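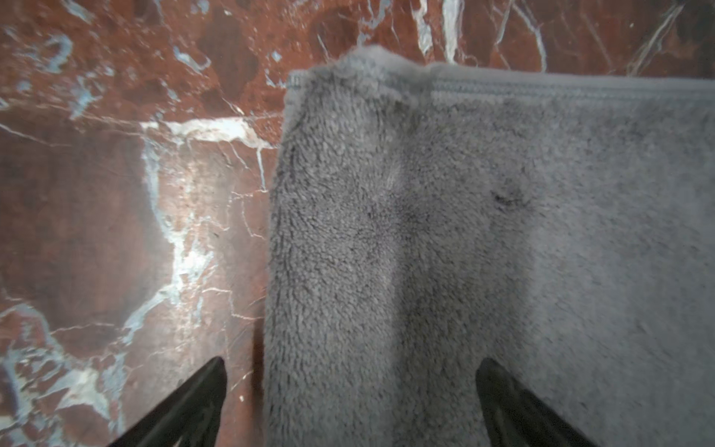
The bathhouse in Telton opens at six in the morning, and if you want the corner bench in the steam room you had better be there by ten till. I learned this the slow way, over most of a winter, arriving at half past with my hair already pinned up and finding the same three women settled in as if they'd been there since the place was built.

Zubaida Bugti was the one who finally slid over and made room. She has been coming for 15 years, first with her mother and now mostly by herself, and she takes the early bus from Cleventon with her soap in a sandwich bag and a thermos of tea she isn't supposed to bring past the lockers. "You sit up straight for the first part," she told me, "and after that you can slump all you want." I have followed that rule ever since, and I can't tell you why it helps, but it does!

There are fewer places like it than there used to be. When I was a girl we had two public baths within walking distance, and my grandmother went to both, depending on who she was speaking to that week. One is a dentist's office now. The other became apartments, though they kept the name Pirzada over the door, and I still look up at it when I go by with my groceries.

What I love most is the hour afterward, in the resting room, where people talk in the lazy, wandering way they never do at work or in line at the store. I have heard about knee operations there, and a wedding planned for June that had already outgrown its hall, and a very long story about a goat. Somebody is always peeling an orange – the whole room smells of it – and sooner or later you are handed a piece.

A morning ticket is $15, and you can stay until noon. Zubaida usually leaves at nine to catch her bus. I tend to hang on a while longer, telling myself I'll get up after one more cup of tea.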